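Home | Ask | Browse | Groups | Sign in

Filed under: House & Garden > Painting & Colour

4 min read

Can a wall colour be fixed after the fact, or do I just live in a mushroom now?

Shadi Azar

We moved into a semi in Nosmont in May and I finally got to the front room. My partner wanted "warm but neutral", I wanted to finish before the cricket, and between us we settled on a sort of dusty mauve-taupe from a chart with two thousand other colours on it. In the shop it looked sophisticated. On the chip it looked sophisticated. On four walls it looks like the inside of a mushroom before lunch and the inside of a mouth after it.

The room faces south, so it never gets proper sun (Australia, for anyone about to tell me south is the good side). One window, grey carpet that came with the house, white skirting boards, white ceiling. I did 2 coats in low sheen over a white undercoat and the coverage is fine. I'm quite proud of the cutting in. It's the colour that's the problem, and apparently also my personality, according to the discussion we had about it.

Before I spend another weekend up a ladder: is there anything short of repainting that makes a pinky grey look less pink? Different globes? A rug? I've got 27 square metres of wall and very little goodwill left. Also happy to be told it grows on you, provided you aren't the person who sold it to me.

Rosalind Yazzie

Change the globes first. If you have the yellow ones, get the white ones. If you have the white ones get the yellow ones. Worked for my sister's hallway, though hers was green.

Samer Hattar

I painted houses for a living until my knees resigned, and the greyed-off mauves paid for a fair bit of my ute. People paint a room in them, then they pay you to paint it again.

What's going on is that a colour like that has a bit of red, a bit of blue and a good slug of grey in it, and it hasn't got the strength of character to stick with any of them. It goes along with whatever it's next to. South light is cool and flat, so the warm side of your paint shows up as pink by contrast. Your grey carpet is making it worse. Put a cool grey beside a warm grey and the warm one blushes.

Get a sheet of white paper and hold it against the wall at breakfast, mid-afternoon and with the lights on. If it's only pink at one of those times you have a lighting problem, and you can fix that for about 35 dollars. If it's pink at all three you have a pink wall, mate, and should make your peace.

White is the most useful thing you can hold up to any of these colours, for that matter. You get used to a taupe in ten minutes and stop seeing it. Then somebody puts something white down on it and there's your mauve, plain as day.

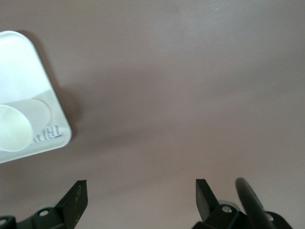
White plastic tray on a mauve-taupe surface.

If it does turn out to be lighting, look at the colour temperature on the box before you buy. I'd go for something in the middle of the range and try it in one lamp before doing the lot. The very warm globes will drag it back to salmon.

If it's the paint, you don't need to start from the undercoat again. Wash the walls down with sugar soap, let them dry, give any shiny patches a light sand, and go over the top. For a south room I'd pick something with a touch of yellow or brown in the base, an oatmeal or a putty. Get a sample pot and paint a big bit of cardboard with it, then move the cardboard about. Don't dab squares on the wall. You'll be judging the new colour against the old one, and the old one is a liar.

And do the rug before either of those. Borrow one if you can. Something rust or olive over that carpet might take the argument out of the room for nothing.

Lina Rizk

Samer is right about the cardboard. I ignored the same advice from the bloke at the Tumbridge hardware and had eleven squares on the dining room wall for most of a year. Visitors thought it was a feature. One of them asked who the artist was.

I'll put in a word for leaving it, though. We have a very similar colour in the spare room, chosen by me, defended by me at length, and once we'd hung a few dark timber picture frames and swapped the bright white curtains for cream ones it calmed right down. I wouldn't say I love it. My mother-in-law slept in there over Easter and called it "restful", and she hasn't said anything that nice about the rest of the house.

Shadi, which way does the window face again? Ignore me, I've just seen it. Cream curtains, definitely.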